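Stenerley Restaurant Meal Log: Data Card

Version 2

Summary

The Stenerley Restaurant Meal Log is a collection of written records of meals eaten at, or ordered from, casual dining restaurants by adults who were following a points-based or calorie-based eating plan. It contains 221 meal records from 8 contributors. Each record gives the menu item as printed, any changes requested by the diner, the portion eaten, and the diner's own estimate of its value under the plan in use.

The log was compiled at Stenerley under the direction of Parveen Memon. The records were entered and checked by Adeel Jafri and Anum Lodhi. Niilo Kemppainen maintains the files and handles corrections.

Contents

meals.csv holds one row per meal.
items.csv holds one row per dish or drink within a meal, linked by meal_id.
menus.csv holds the menu wording as it stood when the meal was ordered.
notes.txt holds free comments from contributors, lightly edited for spelling.

Fields in items.csv

meal_id: links the item to its meal.
item_name: name of the dish as printed on the menu.
course: starter, main, side, dessert, drink, or sauce.
changes: what the diner asked for, such as dressing on the side or no butter.
portion_eaten: all, most, half, some, or taste.
plan_type: points or calories.
self_estimate: the number the diner wrote down.
house_figure: the number published by the restaurant, where there was one.
confidence: high, medium, or low, as judged by the diner.

Sauces and dressings are recorded as separate items even when they arrived on the plate. Contributors found these the hardest part of a meal to estimate, and combining them with the dish made the estimates difficult to compare. Bread placed on the table without being ordered is recorded as a side.

How the Records Were Made

Contributors were asked to write down each meal on the day it was eaten. They chose their own restaurants and dishes and received no advice on what to order. Paper slips and phone notes were both accepted. Entries were then typed into a shared form and compared with the menu wording. If an entry could not be matched to a menu item, it was returned to the contributor once for clarification and then either completed or dropped.

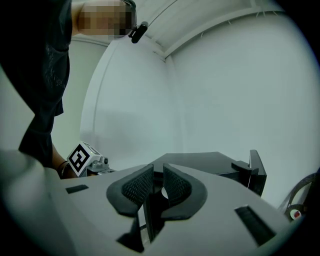 A person reaching into the work area, with dark bracelets at the wrist.

Estimates were never corrected. If a contributor recorded a fried dish as zero points, the record still says zero. Users who want a consistent measure should work from item_name and portion_eaten and apply their own values.

Changes in Version 2

The drink category was added to the course field. In the first version, drinks were included in the notes only, and many were missed. Junaid Orakzai reviewed the original slips and restored drinks wherever they had been written down. The Gromcombe records, which had used a different portion scale, were converted to the scale given above. The old values are kept in notes.txt beside the meal number.

Recommended Uses

The log is suitable for teaching, for small studies of how people estimate restaurant food, and for testing software that matches diners' descriptions to menu text. It may also help menu writers who wish to see which lighter dishes were ordered and which were heavily modified.

Uses to Avoid

The log should not be used to give dietary or medical advice. It should not be used to rank restaurants, as the choice of restaurants reflects where the contributors happened to eat. The self-estimates are not laboratory values and should not be presented as nutrition facts.

Known Limits

Lunch is better represented than dinner. Shared plates are recorded under the person who logged the meal, and the portion is often a guess. Salad bars and buffets are poorly covered. Two contributors changed plans partway through, and their meals should be filtered by plan_type before any comparison is made.

Privacy

Contributors are identified by letter codes. Names of companions, servers, and street addresses were removed from the notes. Contributors may ask for their records to be withdrawn, and withdrawn records are left out of the next version.

Related Material

The Namar home cooking log uses the same field names and can be joined on plan_type and course. The Farooqui recipe list is kept separately and has its own terms of use.

Corrections

Errors should be reported to Niilo Kemppainen with the meal_id and a short description of the problem. Corrections received by the end of April will be included in the next version.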